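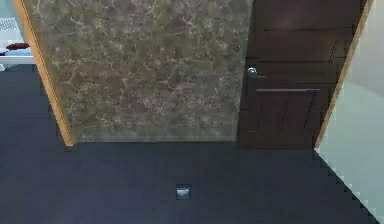 Door approach task in Firkley Scene Runner, camera view, marble wall variant.

Firkley Scene Runner
Simulation and policy testing software for mobile manipulators

Overview

Scene Runner loads an indoor scene, places a robot model in it, and runs your control stack against it for as many episodes as you ask for. It is made for teams who already have a policy or planner and want to know how it behaves when the room changes. The door approach task is one of 21 tasks in the standard package.

What changes between episodes

Wall, door and floor textures are drawn from the material library at the start of each episode. Veined marble next to dark wood is one of the harder pairings for edge-based door detectors, which tend to pick up the veins. A plain dark floor gives visual odometry very little to track. Both can be locked on or off in the scene file.

Small fixtures can be added to the floor. They show up in the camera image and, if you want, in the collision map as well. Leave the collision flag off if you only want to test whether perception reports a false obstacle.

Door hardware is set by type: knob, lever, bar, or knob and bar together. Handle position is given in the door's own coordinates, so it stays correct when the door is resized.

Planner connection

Scene Runner talks to your planner over a local socket. Messages cover base velocity, joint targets, gripper state and camera frames. The Velten bridge, sold separately, maps these to the message names used in Velten controllers — no changes to the controller code are needed.

The simulator waits for your planner by default. Switch to free-running mode to see what late commands do.

Rendering

Two render modes are supplied. Fast mode uses low-resolution output with no edge smoothing, so diagonal edges look stepped. Full mode smooths edges and adds soft shadows. Most users train in fast mode and check in full mode.

Limits

Episodes per batch: 3000
Objects per scene: 100
Log buffer: 1000 steps, then written to disk
Deformable objects: not supported
Glass and mirrors: full mode only

Licensing

Sold per workstation, with one year of updates. The Sutherland material pack is included. Floating licenses are available from the Messtead office. The next update is planned for May and adds sliding doors.

Related products
Velten bridge
Firkley Log Viewer
Firkley Scene Editor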